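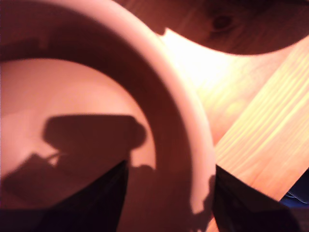
Jyoti Mittal wrote back that her syndicate ticket had been marked "not entered" for the second draw running, and that she would like either her numbers in the draw or her money in her hand.

Ticket 1863, Timska Lotto Club
Status: open, then closed, then open again
Assigned: Bhupendra Solanki

First look. Her account shows the payment taken and no line bought. The Vulex payment page says "success." Our side says "pending," which is a lovely word for a draw that has already happened.

Second look. Same fault on 17 other accounts. All of them joined a syndicate after the evening cutoff and picked the "next draw" option. The site took that to mean the draw just closed. It then tried to buy a ticket for the past, and the past declined.

Tried: clearing the queue. No change.
Tried: restarting the entry job. It restarted with great confidence and did the same thing.
Tried: moving Jyoti by hand to the next draw. Worked, but her share showed as 488 percent of the syndicate. Reversed before anyone got ideas.

Aarti Vashisht found the cutoff clock set to the wrong time zone after the November clock change. Fixed. Test entry went through.

Refunds sent for both missed draws. Checked her lines against the results in case she would have won. Two matching numbers, no prize – I told her so, and she asked if I was sure.

Left open until her next entry shows as confirmed.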